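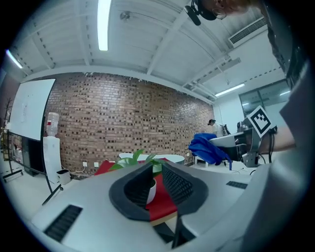 Figure 1. Potted plant on a red cloth, with a white round table and a brick wall behind.

3.2 Watering and leaf loss

Indoor plants in shared buildings are often watered by more than one person, and earlier work at Brondstead linked this to root rot. We asked residents of two apartment blocks in Flerkport to keep a watering diary from April onward. In all, 280 diaries were returned. Residents wrote down the day, the amount of water and any leaves that had dropped.

Plants watered every 7 days lost fewer leaves than plants watered on no fixed schedule. The difference was clear for small pots and weak for large ones. Pot size was reported by the residents – we did not measure it ourselves.

We use cookies to improve your experience. By continuing to browse, you accept our cookie policy.

Light was a second factor. Plants kept near a window dried out faster, and 12 households changed their schedule for this reason. We left these diaries out of the main comparison but kept them in the analysis by Alarcón and Radonjić (Section 4), where the change of schedule is treated as a separate variable.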